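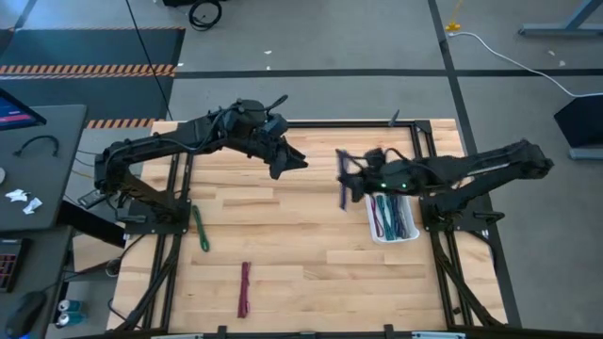 Farnum Cable Sorting – data card

Summary
Teleoperated demonstrations of two arms moving cable bundles between a bench and a plastic bin. Collected at Anbridge for the Hailu policy baseline.

Contents
400 episodes, each roughly 30 seconds long. Joint positions and gripper state are logged for both arms. Bundle colors include maroon, teal, green and navy.

Splits
Episodes are split by session – never within one. Two sessions are held out for testing.

Known issues
Loose strands sometimes catch on a fingertip at release. These episodes are kept and flagged "snag" in the metadata.

Loading
Use the Fema reader, version 2 or later. Older versions swap the left and right gripper channels.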